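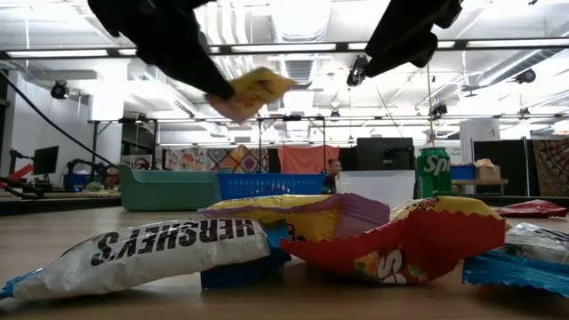
Informe de avance para Paracha - célula Grollunov, mantenimiento y puesta a punto. Periodo: desde abril hasta hoy, 2018-10-25. Lo más importante primero: la célula trabaja otra vez, con los dedos forrados de nuevo y la pinza recalibrada. Queda pendiente el tema del cable y una compra (ver al final). El forro es el negro mate, en los dos dedos, y con él estamos cogiendo ya los envases que antes daban más guerra - los sobres pequeños como el amarillo, sujeto en la punta del dedo izquierdo, que es justo donde el forro viejo se pelaba.

**Forro de los dedos**

El original se gastaba por la punta y dejaba el borde al aire. Con cajas ni se notaba. Con bolsas sí, el plástico resbalaba y la pinza cerraba más de la cuenta para compensar. Probamos 4 materiales. Dos descartados el primer día (uno soltaba pelusa, el otro se despegaba con el calor del motor). El tercero agarraba bien pero se quedaba pegado al papel metalizado y no soltaba. Nos quedamos con el cuarto, el de Sarkance, que viene en rollo y se corta con plantilla.

Procedimiento actual, para que conste:

- Parada de la célula y brazo a posición de servicio.
- Quitar forro viejo, limpiar con alcohol, esperar a que seque del todo.
- Pegar de la punta hacia la base, sin arrugas. Si hay arruga se tira y se corta otro.
- Dejar curar 9 horas, normalmente de noche.
- Cero de la pinza y prueba corta antes de volver a producción.

El cambio en sí son unos 25 minutos por dedo, más el curado. Cambiamos siempre los dos a la vez aunque uno esté bien, si no quedan desparejados de grosor y el cero no vale para nada. Lección aprendida en mayo, perdimos una mañana entera.

**Calibración de la pinza**

Hecha dos veces en el periodo. La primera no quedó bien: el cero se tomó con el forro recién pegado y a los pocos días se había asentado y cerraba corto. Repetida después del curado completo y desde entonces estable. Jennylyn Mercado ha dejado la hoja de valores en la carpeta del proyecto, con los de antes y los de después. Por favor no tocar los parámetros de fuerza sin avisarla, hubo un cambio en verano que nadie apuntó y costó encontrarlo.

**Cámaras**

Revisados los soportes y reapretados todos. Uno estaba flojo y se iba moviendo poco a poco, de ahí los errores de posición que salían en el informe anterior y que yo atribuí al brazo. Rectifico: el brazo estaba bien. Tras reapretar, nueva calibración con el tablero y comprobación contra puntos marcados en la mesa. Correcto. He puesto marca de pintura en los tornillos, así se ve de un vistazo si giran.

Los reflejos del papel de aluminio siguen dando problemas según cómo caiga la luz del techo. Bajar la exposición ayuda algo, pero entonces los envases oscuros se pierden. Sin solución todavía. Butum nos ha ofrecido prestarnos filtros polarizadores, pendiente de que los manden.

**Material de prueba**

Hemos pasado de cajas y latas a una mezcla con mucho más envase blando: bolsas de caramelos, sobres, envoltorios. Van amontonados, unos encima de otros, que es lo que pedía Paracha en la última reunión. Es más duro para los dedos y el desgaste del forro se nota antes. Las bolsas rotas o muy sobadas se retiran, cambian de forma y los resultados dejan de ser comparables.

**Incidencias**

- Parada de 2 días en verano por un conector de la pinza. Se cambió el conector, no la pinza. Coste pequeño, cubierto con fungibles.
- Cable del brazo: roza en el último giro de la muñeca. De momento va con funda y con el recorrido limitado por software. Es un apaño, no una reparacion.
- Un fallo de comunicación al arrancar, intermitente. No lo he podido reproducir desde que actualizamos el controlador. Lo dejo abierto de todas formas.

**Gasto**

Dentro de lo previsto. La partida de fungibles va más cargada de lo que calculamos, casi todo es forro y adhesivo. Propongo pasar a esa partida lo que sobró de desplazamientos, necesito el visto bueno por escrito.

**Lo que sigue**

- Cable nuevo con guía, montado por fuera de la muñeca. Oferta pedida a Sarkance, falta respuesta.
- Juego de dedos de repuesto ya forrado, para no parar la célula mientras cura. Esta es la compra que pido aprobar, con esto se acaban las noches perdidas.
- Probar los filtros cuando lleguen.
- Registro de desgaste por dedo, con fecha y tipo de envase. Jennylyn tiene el formato medio hecho.

Adjunto aparte la hoja de valores y el presupuesto de los dedos. El presupuesto caduca a fin de mes, asi que si puede ser, respuesta esta semana.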